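From: Ingeborg Marti
To: shopfit-list
Date: 12/04/2022
Subject: Re: [shopfit] Pump bottles on wood-edged shelves, facing and spacing

Replying in line, with the quote trimmed to the parts I can answer.

> We are changing over the body care bay in the smaller of our two shops and
> the supplier (Vakura) has moved from screw caps to pumps on all the plain
> white bottles. Same footprint as before, but the overall height has gone up.
> Our shelves were set for the old caps. Has anyone on the list reset a
> bay like this without losing a shelf? The units are the Trornier ones with
> the wood front edge.

Yes, twice. The Trornier uprights are slotted at a fixed pitch, so you can't move a shelf by the exact amount you need. You move it one slot or two. In our case one slot was too little and two was too much, and we went with two. Measure to the top of the pump head in the raised position, not the locked-down one. Stock arrives with the pumps locked and customers unlock them in the aisle to see what is inside. A bay that fits on delivery day will not fit a week later.

Our working numbers, for what they are worth: bottle with pump raised, 200 mm. Shelf to underside of next shelf, 345 mm after the reset. That sounds generous, but people have to get a hand over the shoulders of the bottle and lift it clear of the one in front, and they lift by the pump if you give them no room for anything else. Pumps lifted that way work loose at the collar.

> Second question. The nozzles. Straight out, all left, all right, or don't
> care? Head office planogram shows them straight out and it looks fine on
> paper.

Not straight out. With the nozzle pointing at the customer you lose the depth of the nozzle from every row, and on a full shelf that costs you the last row. We turn them all to the left. The bottles are squarish in section, so if the body is faced square to the shelf edge the nozzle can be turned on its own without disturbing the facing. On a round bottle you would have to choose which one you wanted tidy.

There is some argument for turning them right, as most people reach in with the right hand and catch the nozzle on a sleeve. I have not found it makes any measurable difference. Pick one side and write it on the bay sheet. 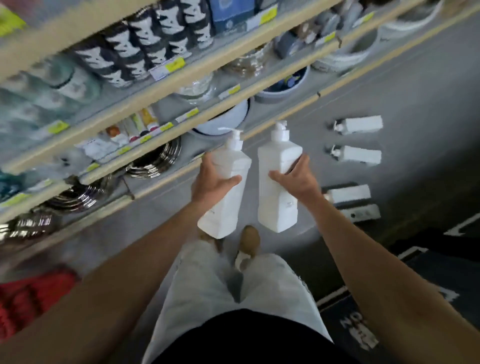 The print on ours is small and low on the body, which matters more than I expected. If the shelf has a price rail that stands proud of the edge, the rail can cover the print completely for anyone of normal height standing close. Two products in near identical white bottles then become impossible to tell apart without picking both up. People do pick both up, compare them, and put them back in each other's place. We were finding shampoo in the conditioner run every morning until the rail was changed for the flat type. If you can't change the rail, put a riser strip under the front row.

> Third. What do you put above and below? We have the patterned canisters
> from Skindidis going into the same unit and I don't want the whole thing
> to look like two shops.

Strong pattern at the top, plain stock lower down. A bold repeat reads from the far end of the aisle, and a tight row of cylinders gives you the repeat with no further work. Plain white bottles do not read from a distance at all, so putting them high wastes the position. Height of reach comes into it too. A full pump bottle is heavier than it looks and I would not want it coming off a top shelf.

Keep the canisters tight. A gap in a plain row is hardly noticed, but a gap in a patterned row is the first thing anyone sees. We close up from the left after each sale if staff are passing, and at the end of the day in any case. Rotate the canisters so that the seam is at the back. This takes longer than you would think and should be allowed for in the fill time.

Whether it looks like two shops depends mostly on the edge of the shelf. If the wood edge runs through unbroken from one end to the other, with the same rail type and the same ticket stock, the eye accepts quite different products on it. Where I have seen it go wrong, someone had used acrylic dividers on one shelf and none on the next.

> Last one. Leaks. We had none with the caps.

You will have some with the pumps. Over January we logged 14 returned or withdrawn bottles with product around the collar, out of everything we put through that bay. Six of the 14 had been stored on their side in the stockroom, against the marking on the carton. The remainder I can't account for. What we do now:

1. Cartons upright at all times, including on the trolley.
2. Collar checked by hand as each bottle goes on the shelf. A quarter turn is normally enough. Do not force it.
3. Any bottle with the pump up and unlocked is pushed down and locked before it is faced. A clip is better if the supplier will send them. Gbeho ship theirs with a clip and I have asked Vakura for the same, so far without an answer.
4. Wood edges wiped with a damp cloth and dried straight away. Lotion left on the lacquer overnight gives a dull mark which does not come out.

On point 4, if your edges are oiled and not lacquered, ask Trornier before using anything stronger than water. The older units were oiled — ours on the ground floor are — and the two finishes look the same until something is spilled on them.

One item you did not raise. If you keep testers, fix them at the end of the run on a small tray and mark the body as well as the pump. Pumps are interchangeable between the products and they get swapped.

I can send the bay sheet with the slot positions marked if you tell me which upright height you have. The short and tall versions do not start from the same slot, and the numbering on the back is not reliable on the early ones.

Ingeborg Marti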